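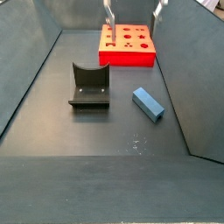 Bin station 2, gripper open over the red shape-sorting box. Black holder and blue block on the floor in front.

PRE-PURCHASE INSPECTION — BIN STATION 2
Site: Foltgate
Checked by: Etornam Boateng
Budget review: Leopoldo Tapia
Day: Tuesday, before the 11:00 shift

Mark each line OK, WATCH or BUY. Comments go under the line.

1. Bin floor — WATCH
Small white scratches and specks in the lower right part of the floor, near the blue block. Cosmetic for now. Recheck in June. If the patch spreads, price a replacement floor panel with the next Hondmont order.

2. Bin walls and seams — OK
Side walls slope outward as they should. Run a gloved finger along both floor seams before sign-off and note any lifted edge. None felt.

3. Gripper fingers — BUY
Both fingers closed evenly in the hand test with power off. We have no spare pair on the shelf. One pair requested. Jumora quotes 18 working days, so the order should go in before we need it.

4. Finger fasteners — OK
Checked with the driver, no play. Use the short driver — the long one hits the bin wall.

5. Black holder — OK
Two screws on the ledge, both snug. Keep a clear gap between the holder and the red box.

6. Test objects — OK
Red box and blue block stay with this station. Do not lend them to station 1. A second set can wait until next year.

7. Emergency stop — OK
Pressed twice, power dropped both times. Reset needs the key.

8. Guarding — BUY
The Arruda light curtain was left out of the first budget. L.T. wants it back in ahead of any second arm. Allow $1,000 for mounting and wiring, separate from the unit price.

9. Consumables — WATCH
Finger pads came to $99 last quarter. Move them to the operating budget.

Result: station may run at reduced speed. Items 3 and 8 go to Leopoldo for approval. Full speed only after item 8 is installed and rechecked.

Related items
Bin Station 1 inspection
Spare parts request form
Light curtain quote comparison
Lockout steps for bench arms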